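Old bus cards stop working in May

February 25, 2025

If you ride the Kutby buses, check which card you carry. The old magnetic stripe cards will stop working at the end of May. After that, readers on all routes will take only the new chip cards, and drivers will no longer be able to key in a stripe number by hand.

The change covers the town lines and the route out to Lokby. The Mida shuttle already uses the new readers, so regular riders there have probably switched.

To swap a card, take it to the ticket window at Parsa station. The window is open in the morning and again in the late afternoon. Bring the old card and something with your name and address on it. The new card costs $2, and the fee is waived for riders over 65 and for anyone under 18. Any balance on the old card is moved over while you wait. Balances of more than $100 have to be approved by the office and can take a week to show up.

If you have several old cards at home, bring them all. The window can combine the balances onto one new card, as long as they are registered to the same address. Unregistered cards can be combined too, but you will be asked to sign for them.

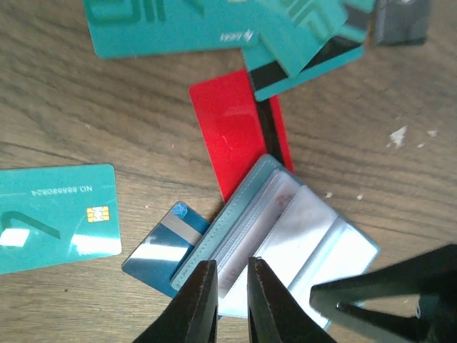
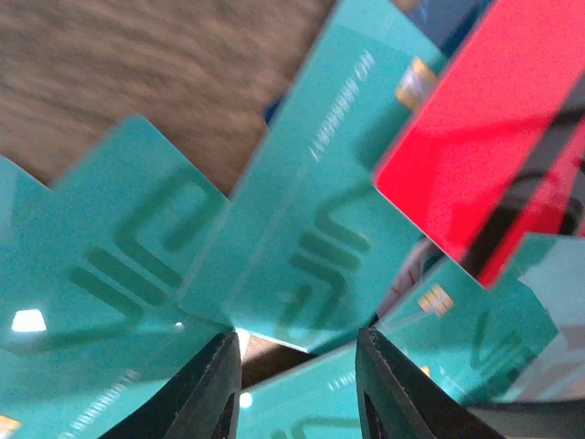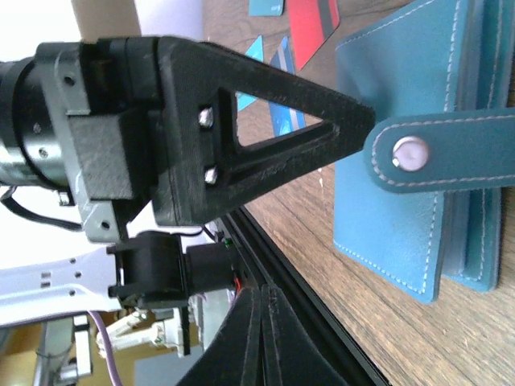
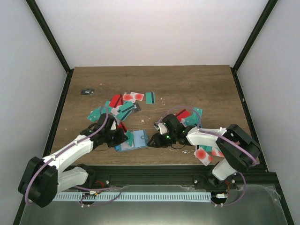
Lost cards are a different matter. A registered card can be blocked by phone and the balance moved to a new one. An unregistered card that has been lost can't be replaced, and the money on it is gone. Registering takes a few minutes at the window and doesn't cost anything.

Monthly passes bought before the change stay valid until they run out. Student passes are handled by the schools, so please ask at the school office first. The ticket window can't look them up.

The 252 bus is the one most people have asked about. It will get its new readers last, in the first half of May, and until then it will take both kinds of card. Cash will still be accepted on that route, exact change only.

There were some 400 swaps at the window last month, and the line gets long just before the first of each month when people renew their passes. The middle of the month is quieter. Parking in front of the station is limited to half an hour, and the side lot is closed for paving until further notice.

Cards can't be swapped on the bus or by mail.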